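4.2 Program Setting and Participants

The mentoring program studied here was operated by Fletama, a nonprofit youth services provider, under contract with the Flumbridge city school district. Enrollment was open to students in grades 8 through 10 who had been referred by a school counselor, a parent, or a district attendance officer. Of the 2,498 students enrolled in those grades, 44 were matched with an adult mentor in October and formed the treatment group for this analysis. Matching was carried out by program staff on the basis of home neighborhood, stated interests, and the hours each mentor could offer.

Mentors were recruited through local employers and two churches. Each completed a background check and 6 hours of training before the first meeting. The training followed the Jevico curriculum, which covers listening skills, mandated reporting, goal setting, and the handling of missed meetings. Mentors were asked to meet with their student once a week during the school year and to keep a short written log of each meeting.

4.3 Measures

Attendance was taken from district records and expressed as the share of enrolled days on which the student was marked present for at least half of the school day. Excused and unexcused absences were combined, as the three participating schools did not apply the distinction in the same way. Course completion was coded as the number of credits earned divided by the number attempted. Students who transferred out of the district were kept in the sample up to the date of transfer.

School connection was measured with the Grímsdóttir scale, a 23-item self-report survey given in homeroom in the fall and again in the spring. Items are scored from one to five, and the scale score is the mean of all answered items. Surveys with more than four blank items were dropped. Career interest was assessed separately by a short interview in which students were asked to name jobs they had considered, the schooling each job required, and any adult they knew who did that work. Interviews were coded by Koskela and Tanguy working independently, and disagreements were settled by Pillai.

4.4 Activity Sessions

In addition to the weekly meetings, matched pairs were invited to group sessions held after school from 3:30 p.m. to 5:00 p.m. Session topics were chosen by students from a list prepared by Fletama and included household budgeting, job applications, public transit planning, and an introduction to technical occupations. Attendance at the group sessions was voluntary and was recorded by a sign-in sheet. Pairs who attended no group session remained in the treatment group, and the estimates reported in Section 5 should be read as the effect of being matched, with or without the added sessions.

Lauritsen and Bisgaard reviewed the mentor logs to check that the program was delivered as planned. Logs were coded for meeting length, main activity, and whether a goal from an earlier meeting was mentioned. A meeting was counted as delivered if the log was filed within two weeks and showed contact of 30 minutes or more. Phone calls were logged but were not counted as meetings.

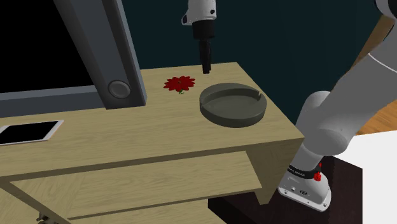
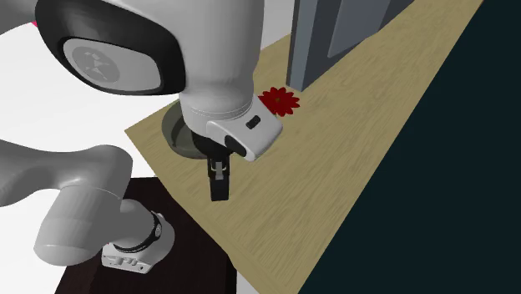

Figure 3. Simulated robot arm at a wooden work surface, two views.

4.5 Analysis

Each matched student was compared with students in the same grade and school who had been referred but not matched. Outcomes were estimated by linear regression with controls for prior-year attendance, prior-year credits, grade, and school. Standard errors were clustered by homeroom. Missing prior-year values were replaced with the school mean, and an indicator for missing data was added to the model. The career interest codes were not entered in the regressions and are reported only as group proportions in Section 5.3.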